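Marble pattern tabletop

A marble pattern tabletop is a table surface which shows the look of natural marble, most often gray or brown veins on a white ground. It can be cut from real stone, but the name is used also for surfaces where the pattern is printed or pressed into another material. Such tabletops are common in kitchens, bathrooms and work rooms.

Appearance

The veins are the most important part of the pattern. In natural stone they come from minerals which were present when the marble was formed, and for this reason no two slabs are the same. In printed surfaces the drawing repeats after a certain length - on a long counter the repeat can be visible. Makers try to hide it by turning every second sheet.

White grounds are rarely combined with only one vein color. Brown, gray and taupe often stand together, spread irregularly over the surface, and pale walls in lavender-gray are one possible surrounding for them. Where the table meets a back wall, a thin metal strip may run along the edge.
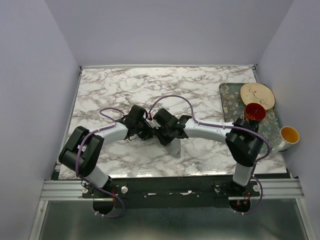 Care

Real marble is sensitive to acids. Lemon juice, vinegar and wine leave dull marks and should be wiped away soon. A soft cloth with mild soap is enough for daily cleaning. Printed surfaces resist acids better, but many of them do not like hot pots - a trivet is recommended for both kinds.

Deep scratches in stone can be polished out by a specialist. In a printed surface this is usually not possible, and the top must be replaced.

See also

Countertop
Terrazzo
Edge strip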